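4. Washing and drying play items with the Plorulby steam cabinet

Read this section before the first cycle. The leaflet in the box says any toy can go in on any setting. We would not rely on that.

4.1 Before you load

1. Check each item for a care mark. If there is none, treat it as heat-sensitive and use the Low setting.
2. Take out batteries and anything with a sound unit.
3. Wipe off food and glue by hand. The cabinet does not remove either, whatever the Vivevus brochure claims about "baked-on" dirt.
4. Fill the tank to the line with 734 ml of cold water. Do not add scent, vinegar or bleach.

Note: The tank gauge reads high when the cabinet stands on carpet. Measure with a jug. 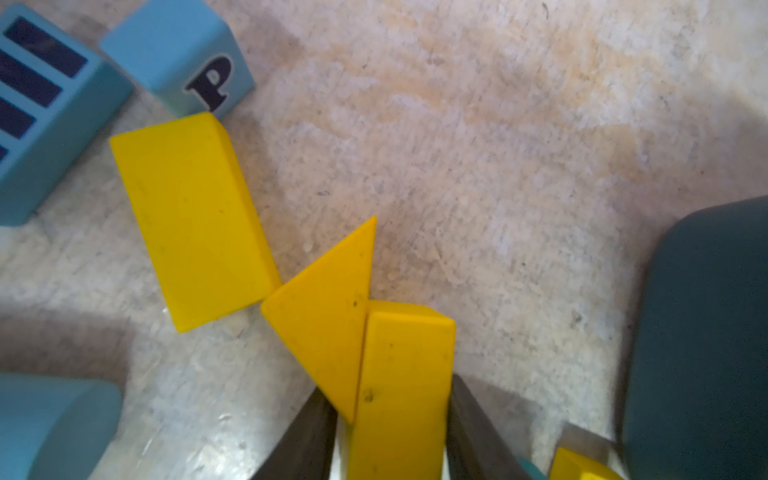

Drying takes longer than the display suggests. The countdown shows 14 minutes on every programme, full or half empty, so it can hardly be measuring anything. Leave the door shut until the fan stops, then feel the items on the lowest shelf first. Printed faces need the most care: on a block with a letter P or dark stripes on light blue, press a dry cloth against the print and look for colour on the cloth before you put the whole set through. If any comes off, wash that set by hand from then on.

4.2 Running a cycle

5. Space items so that no two faces touch.
6. Close the door until the catch clicks twice.
7. Choose Low or Standard. Boost is the same heat with a louder fan, as far as Iman Ait Brahim could tell when she tried all three at Drerholm in February.
8. Press Start.

CAUTION: Steam leaves by the rear vent. Keep the cabinet 123 mm from the wall and keep children away until the fan has stopped.

4.3 Filter

The Kvaran filter is sold as lasting 2000 cycles. Check it every Wednesday if the cabinet is in daily use, and replace it when the white side turns grey. The filter light is on a timer and knows nothing about the filter.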